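The Green One

Chapter 4

The bus from Clollow let her off at the bottom of the hill and she walked up with the box under her arm. It was a shoebox with a rubber band around it, and it had been in the hall closet since the move from Ostden. Her mother had written BLOCKS on the lid in pencil and then, later, in pen.

Her brother was already in the kitchen when she got there. He had cleared the table, wiped it, and put two mugs of coffee on the windowsill so there would be nothing in the way.

"Did you look inside?" he asked.

"No. You said wait."

"I would have looked."

She took off the rubber band and it broke. Inside were the wooden blocks, a folded sheet of paper and a dead moth. She shook the moth out over the sink. The paper was the list their father had made when the set was new. It said 24 blocks, and beneath that it gave the colors, in his square capitals. He had bought them at the hardware store in Verndale, the one that sold toys in December and fishing line the rest of the year.

They had played one game with them and it had one rule. You put a block down, the other person put one on top, and whoever made it fall washed the dishes. Their father played too. He was slow. He would hold a block over the stack for so long that the soup got cold, and then he would set it down and take his hand away as if the block might follow it.

"He always started with red," her brother said.

"You always started with red. He let you."

He thought about that. Then he reached into the box, found a red one, and put it on the table between them. It was smaller than she remembered. She turned the others over with one finger until she came to a green one with clean corners.

"Your go," he said. 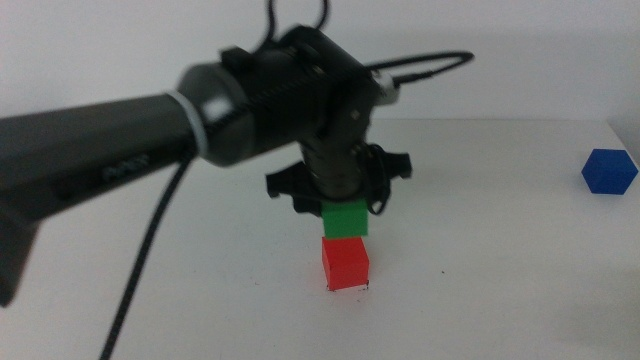

Chapter 5

They got as high as seven before he bumped the table with his knee. He said it didn't count. She said it counted when she was nine, so it counted now, and he got up and ran the water.

There wasn't much to wash. Two mugs, a pan from his breakfast, the knife he had used on the bread. She picked the blocks up off the floor while he did it. One had gone under the stove and she had to get it out with a ruler.

"I got a letter from Caldeira," he said with his back to her. "They want me there in June."

"For how long?"

"They didn't say. A year, I think. Longer if it goes well."

She put the blocks into the box in rows. The list was still on the counter, and she read it again while he dried the pan. At the bottom, in smaller letters, their father had written the price and the words KEEP TOGETHER.

"You should take them," she said.

"They'd just sit in a closet."

"They sat in mine."

He hung the towel over the oven door. It was past five and the light had moved off the table and onto the floor. He sat down across from her, pulled the box over, and took out the red one again.

"Best of three," he said. "Loser keeps the box."

She moved her chair in.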